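**Nandholm opens small-parts sorting service for repair shops and schools**

NANDHOLM, July. Louro, the electronics parts reseller on the east side of Nandholm, will begin taking mixed small parts for sorting on the first Wednesday of next month. Repair shops, school workshops and small manufacturers can bring in boxes of unsorted components and get them back separated by type, bagged and labeled.

The service grew out of work Louro was already doing on its own stock. Last winter the company bought the remaining inventory of Vinero, a maker of vending machine parts that had closed its workshop. The stock came in 63 crates, and very little in them was labeled. Coils, circuit boards, lead wires and screws had been emptied into the same boxes when the shelves were cleared.

"We could have sold it by weight," said Temitope Balogun, who manages the Louro warehouse. "Most of it had never been used, so we sorted it. Then two of our customers asked if we would do theirs."

Parts are sorted on white tables, using shallow bins and a steel tray. Small solenoids go in one bin and round circuit boards in another. Lengths of twisted wire are handled separately, as they catch on everything else.

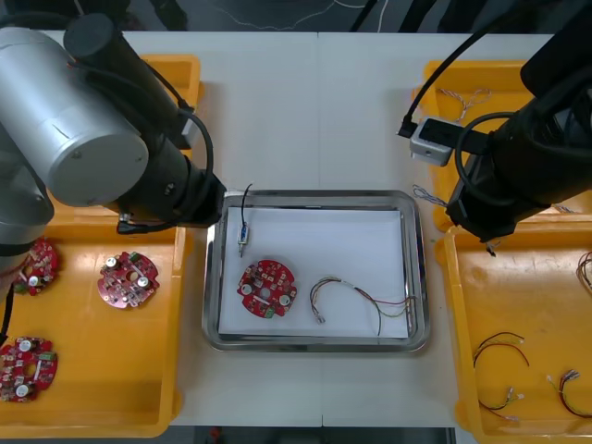
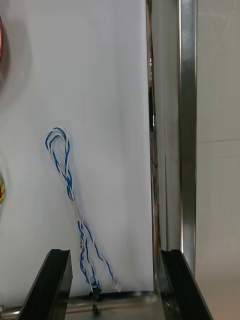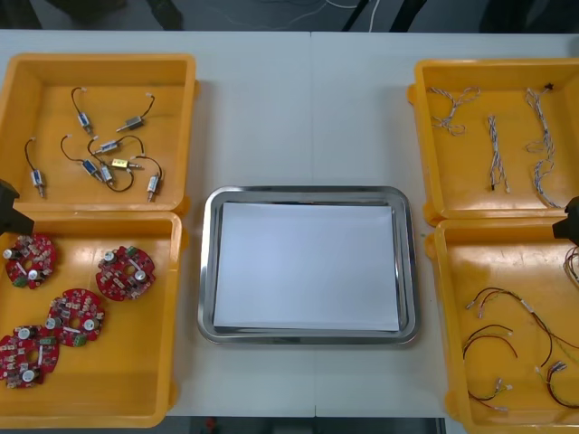 *Small-parts sorting. First: the steel tray, lined with white paper. Second: a blue and white twisted cord. Third: solenoids, upper left, and round red circuit boards, lower left.*

Customers will receive a written list with each order, giving the type of part and the number of pieces. Parts that are bent, cracked or missing a connector are bagged on their own and returned with the rest. Louro does not test parts electrically as part of the basic service. Testing can be requested for solenoids and relays and is quoted separately.

"A lot of shops have a drawer they stopped opening," said Chiamaka Bassey, who set up the intake desk. "They buy new parts when they already own the part. We want people to be able to find what they have."

The basic price is $9 per pound, with a minimum order of five pounds. Schools in the county pay half. Orders under 20 pounds will normally be ready in one week. Larger orders are scheduled by phone.

Louro cannot accept batteries, mercury switches, parts with oil or grease on them, or anything still fixed inside a housing. Boards with wires soldered to them are fine. Customers are asked to use boxes with lids and to put a name on every box.

A trial run this spring covered 224 orders from repair shops in Nandholm and the surrounding towns. The Drullora Technical School sent in the contents of two storage rooms. Lena Pawłowska, who teaches electronics at the school, said students now take solenoids and terminal blocks from marked drawers for their second-year projects.

Intake is at the side door of the Louro warehouse, 445 Canal Road, from 8 a.m. to 3 p.m. on weekdays. The front entrance is for retail sales only. Parking is available behind the building.

**About Louro**

Louro buys and sells surplus electrical and electronic parts. The company was started by Ikechukwu Akpan in a rented garage and moved to its Canal Road building nine years ago.

**Press contact**

Chinyere Akande, Louro, Nandholm
Phone calls are taken at the intake desk during opening hours.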